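3.2 Hardware and Task Setup

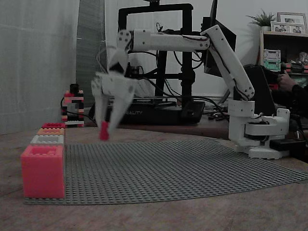
Figure 2. Arm and brick workspace used in the student project.

The project ran as one unit of the robotics elective at Telville, with students working in groups of four. Each group had use of a single arm and one studded baseplate. The structural parts of the arm appear to be printed, and the joints are driven by small servo motors. Groups assembled the arm themselves from a parts list written by Badawi and revised by Nyaga after the pilot term. Assembly errors were left in place unless they blocked motion, and the resulting differences in backlash between arms are treated in Section 4.1 as a source of variance.

The task was brick placement. A brick is picked up by two fingers and set down on the studs of the baseplate or on a brick already placed. We chose toy bricks for two reasons. They are cheap to replace, and the stud grid gives a discrete measure of error: a brick is seated at the intended position, seated at a neighboring one, or not seated at all. No external measuring equipment is needed, and students can score their own trials in the same way as the instructors. Agreement between student and instructor scores is reported in Section 4.3.

Bricks of several sizes and colors were used. Larger bricks tolerate more angular error at the moment of contact but must engage more studs at once, so the downward force required is greater. Small bricks need less force and are more easily rotated by uneven finger contact. Stacking makes both effects worse, as a brick that is not fully pressed down tilts everything above it. The stepped stack was retained as a separate condition after the pilot for this reason.

3.3 Control and Logging

Students wrote motion sequences in Grirance, a scripting layer developed for the course by Mfaume. A sequence is a list of joint targets with a speed value for each segment. Grirance performs no collision checking. It stops a segment when servo load passes a limit set by the group, and the choice of this limit was itself part of the assignment. Limits set too low caused the arm to stop before the brick was seated — the most common fault in the first two sessions. Limits set too high moved the baseplate.

Every run was logged with joint targets, reported positions, servo load, and the score entered by the group. The full log holds 3643 placement attempts collected over six sessions. Attempts stopped by hand were kept and coded separately. A student stayed within reach of the power switch during all runs.

Muli and Ramadan coded the written reports without access to the logs. Each report was read for the cause the group gave for a failed placement, and the stated cause was then compared with the load trace of the same attempt. Where a report named more than one cause, only the first was used. Reports that gave no attempt number could not be matched and were left out of the comparison.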